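My mother fluffs cushions the way other people crack their knuckles. She walks past the couch, whack, whack, and she's gone before the thing has finished puffing back up. I mention this because I spent most of a day in June at Randness, a small outfit that wants to sell you a machine to tidy your living room, and I kept thinking about how long that same job would take her. (Two seconds, tops!)

Randness works out of an old carpet showroom, which is handy, as half the place was already set up like somebody's den. Lanying Shen runs the home chores group there. She gave me a coffee, pointed me at a chair and told me to keep my feet in.

I'd asked for laundry. Everybody asks for laundry, she said, and they'd get to it after lunch, but she wanted me to see cushions first. Cushions are mean. They sag, they fold over, they look different every time you set them down, and a robot that does fine with a cereal box can get badly confused by one. You have to squeeze hard enough to hold on, and then the shape you were holding has changed on you.

So the blue one with the towel-like cover went up between the two grippers, over a cream tufted sofa that I would happily have taken home, and I leaned in like I was watching a pool shot.
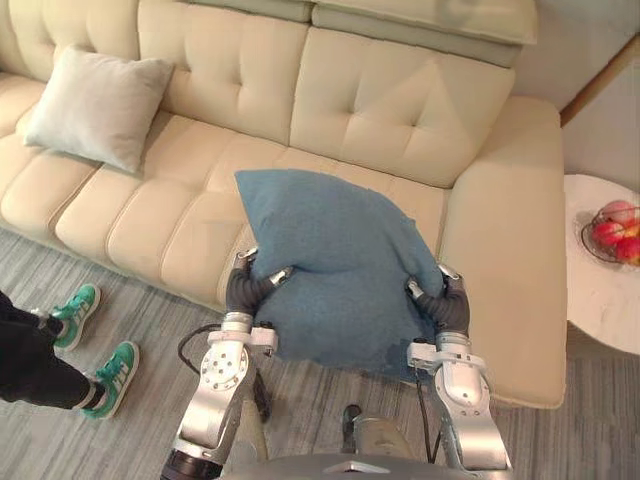 ## So, can it do the chores?

Some of them, slowly, on a good day. Shen's team keeps a list of 200 household jobs, everything from "hang up a coat" to "get the crumbs out of the toaster," and I asked her how many she'd trust it with while she was out at the store. She thought for a while. Five, she said, and then she asked if she could take one back.

Her colleague Zhenhua Lü is more cheerful. He used to build packing lines, where the parts show up the same way all day long, and he says he'd never go back. Shop floors have had it easy, in his view. A bracket is a bracket. But his aunt's apartment has a cat and a drawer that sticks, and that's the place he wants to crack.

After lunch we did the laundry. One T-shirt took about as long as my sandwich had, and the sleeves came out a little lopsided, and I clapped anyway. I couldn't help it!

Would I buy one? Not this year. I'd want it to be quicker, and I'd want it to manage the stairs, where most of my mess lives. My mother, when I called her that night, only wanted to know whether it did windows.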